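Footwear > Women's Shoes > Reviews

Stistdale Predness Slip-On Loafer Review

By Dymphna Moynihan
4 January 2023
986 shares | 2 comments

The Predness is a leather slip-on loafer from Stistdale, sold in black, dark brown and a tan the company calls Biscuit. I bought the dark brown in May and have worn it to work most weeks from then until now, along with a fair number of weekends. I paid for the shoes myself. I have owned an earlier Stistdale shoe, the Sedine, and I'll compare the two where it helps.

Loafers are an easy shoe to have in the closet. They go with jeans, with chinos, and with most dresses that stop at or below the knee. You can put them on with one hand. The trouble is that a lot of loafers in this price range either slip at the heel or pinch across the top, and you often can't tell which until you have walked a few blocks in them.

Fit and sizing

I wear an 8 in most brands and the 8 in the Predness fits me. My feet are average width, a little narrow at the heel. Stistdale makes this style in medium and wide. I tried the wide in the store as well and it was far too roomy, so I would not order it unless you always buy wide.

The toe is rounded and has enough height that it doesn't press down on the nails. Length is true to size. If you are between sizes, I'd go down. The leather gives a bit over the first few weeks, and a pair that is slightly snug across the top at first will end up comfortable, while a pair that starts out loose is going to flop.

Heel slip was my main worry. There was some for the first few days, mostly on stairs. Stistdale puts a strip of suede inside the heel and it does grip a sock well enough. With bare feet or very thin no-show socks it grips less. By the third week I had stopped noticing it.

If you have a high instep, try them on before you buy. The strap across the top is stitched down on both sides and there is no elastic under it. My sister has high arches and couldn't get the 7 or the 7 1/2 on comfortably. The Sedine has small elastic panels hidden under the tongue and she can wear those all day.

Leather and construction

The upper is smooth full-grain leather, medium weight. It was stiff out of the box and had a slight shine, which has dulled down to something I like better. The creases across the toe are fine and even. I have conditioned the shoes twice with a neutral cream and that seems to be plenty.

The lining is leather in the front half and fabric in the back. I'd have liked leather all the way through at this price, though the fabric has not pilled or torn. The stitching around the apron is neat on both shoes. One thread end was left long inside the left shoe near the strap. I trimmed it with nail scissors and that was the end of it.

The sole is rubber and stitched on as well as glued. It has a shallow tread, deep enough for a wet sidewalk but not for ice or packed snow. The heel block is low and flat. After eight months the outside back corner of the right heel is worn down a little, and that is how I wear out every shoe I own.

Color

Dark brown looks like dark brown. On the website it has a reddish cast that I don't see in daylight. I wear the shoes with blue jeans, gray wool pants and a dark green corduroy skirt and they look right with all of them. Against black pants they look a bit off, so if your work clothes are mostly black, get the black.

I looked at the Biscuit in the store. It is a pretty color for summer, quite light, and every scuff is going to show on it. The saleswoman told me it gets returned more than the others.

Comfort over a full day

My job has me at a desk for part of the day and on my feet for the rest, going between two buildings. The Predness is comfortable for that. I wouldn't pick it for a day at a theme park or a museum trip where you stand for hours on a stone floor. For those I still reach for sneakers.

There was a break-in period. The back edge rubbed for the first four or five wears and I used a bandage on my left heel. I wore the shoes around the house with thick socks for a couple of evenings and that helped more than anything else. After that, no blisters.

One odd thing. The shoes squeaked on tile for a month. It came from where the strap meets the side of the shoe, and a little cream worked into that seam took care of it.

Price and where to buy

The full price is higher than I would normally pay for a casual loafer. Stistdale marks things down at the end of spring and again after the holidays, and I got mine at twenty percent off. The style number on the box is 1524. Use that if you are searching, as the company has changed the name of this shoe before and some stores still list it under the old one.

Shipping is free over a certain amount and the Predness alone gets you there. Returns are accepted for thirty days on unworn shoes. Try them on carpet.

Compared with the Wanyama

The other loafer I considered was the Wanyama, a similar shape with a thinner sole and a metal bit across the top. It is dressier. The leather is softer from day one and needs almost no breaking in. It also costs more, and I could feel every pebble through the sole in the parking lot. If you mostly wear loafers with tailored pants and don't walk far, I'd look at the Wanyama first. With jeans I think the plainer Predness looks better, and it will likely hold up longer.

The Sedine sits below both. It is lighter, cheaper and more flexible, and mine lasted two years before the sole split at the ball of the foot. For occasional wear it's still a decent buy.

Insoles and upkeep

The footbed in the Predness is thin and glued down only at the heel. You can lift it out if you work at it slowly. I put in a slim cushioned insole in September and I'm glad I did. Pick a thin one, as a thick one pushes your heel up out of the shoe and the slipping comes right back. If the insole has to be trimmed, draw the new toe line on it first with a marker, using the old footbed as a guide, and cut just outside the line. You can always take off a bit more.

Cedar shoe trees are worth having. I stuff mine with paper when I've been caught in the rain and leave them overnight away from the heater. For scuffs, a matching brown polish on a soft cloth covers nearly everything. Don't use the shiny liquid kind with the sponge top. It leaves a film that cracks at the creases. 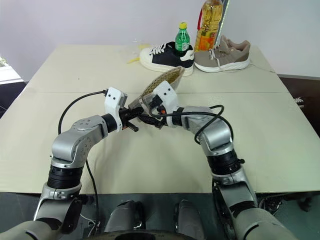
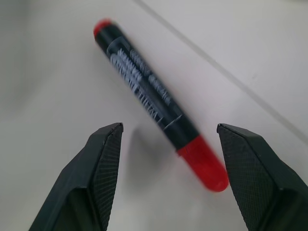

What I would change

I would put elastic under the strap. It would open this shoe up to a lot of people who can't get into it now, and you wouldn't see it from the outside. I'd also line the back half in leather. And half sizes stop at 10, so anyone above that has to choose between whole sizes.

The box says the sole is replaceable. I asked at the shoe repair place near my office and was told they could do it, for a little under half of what I paid for the shoes on sale. I haven't decided whether I'll bother when the time comes.

Rating

Fit: 4 out of 5
Materials: 4 out of 5
Comfort: 4 out of 5 with an added insole, 3 without
Value: 4 out of 5 on sale, 3 at full price

I'd buy the Predness again in black, on sale, in the same size.

2 comments

Filed under: Loafers, Flats, Casual Outfits, Work Shoes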